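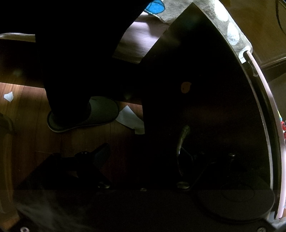 Chair mechanism and lever, seen from the floor side during the Raltent open day.

Raltent opened its home-task program to visitors on Tuesday, October 7, 2025. The session covered hand-held gripper recording, in which an operator carries the gripper through a room and the camera on it logs each approach. Those recordings are later used to train the Eneck arm.

The morning block dealt with low viewpoints. Furniture undersides are hard for the current model: dark surfaces, bolt heads of similar size, and a person's leg close to the work. The set now holds 2,004 clips, and 11 of the 14 room layouts include a desk chair.

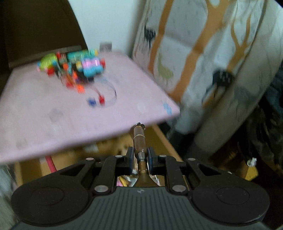
Annatjie Cele

The afternoon block moved to small toy pieces on a pale pink board. Both fingers carry dark blue pads. Motion blur on the far pieces remains an open issue, and the labeling tool, Skidex, flags such clips for a second pass.

Visitors asked about pad wear. Raltent has no figures yet. A second open day is planned for January, with places for 13 visitors.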